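The Heart Goes Before the Star

by Jucélia Xavier
2026-09-16
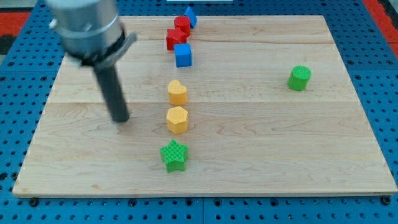 Yellow heart, yellow hexagon, green star, on the maple board.

Dalva Aguiar had kept her grandson's blocks in a biscuit tin for 14 years, and when the tin finally rusted through she carried them out in her apron and set them down on the big maple board one by one, the way he used to, in a line that ran away from her like a little street.

The red cylinder went near the top, with the red cube at its foot and the blue cube after that, and the small blue prism leaned in behind wherever it could find room. (It had always been the shy one, Cleiton used to say, and at four years old he was very serious about such matters.) Then came a stretch of bare wood, which was the river, and you could not put a block in the river no matter how nicely you asked.

On the near bank lived the heart. After the heart came the hexagon, who kept bees, and last of all the star, green as a lime, who was waiting for somebody to come home.

"Who's he waiting for?" she had asked once, drying her hands.

"You don't know yet, Grandma. It isn't the end."

He was grown now and working up in Virkard, 203 miles off, and he telephoned on Sundays and ate badly, she was sure of it. He had promised to come in October and stay 3 days, maybe longer if they could spare him.

She nudged the star a hair to the left, then thought better of it and nudged it back. The grain of the wood ran straight across under all of them, and she smoothed a bit of the river with her thumb, and went to see about another tin.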